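4. Washing and drying the Pemalow apron and work shirts

Read this section before the first wash. It is for cotton shirts, printed or plain, and for the Pemalow apron, model 122.

4.1 Empty all pockets and close the zippers.

4.2 Turn every garment inside out. Put dark and light colors in separate loads.

4.3 Select program 2 (cold, gentle). Use half a cup of liquid soap. Do not use powder, it stays in the seams.

CAUTION: Never use bleach on the apron straps. The coating will crack and the warranty of Stunis is then not valid.

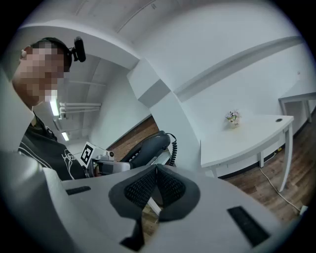
4.4 Drying must be done in the shade, on a line or a flat rack. Strong sun makes dark cotton turn brown after one season. Take special care with printed garments. A black T-shirt with thin white lines across the chest and shoulder, as the man is wearing, should hang from the bottom hem, so the clips do not press on the print. Leave one hand of space between garments.

4.5 Iron only from the inside, at low heat – never directly on a print.

Note: If the apron still smells of soap, rinse it one more time without soap and without spinning.

4.6 Store the apron flat or rolled. Do not fold it at the coated part.

For new straps, order part 329 from Rattanakul and write "for Anong Boonchu" on the form.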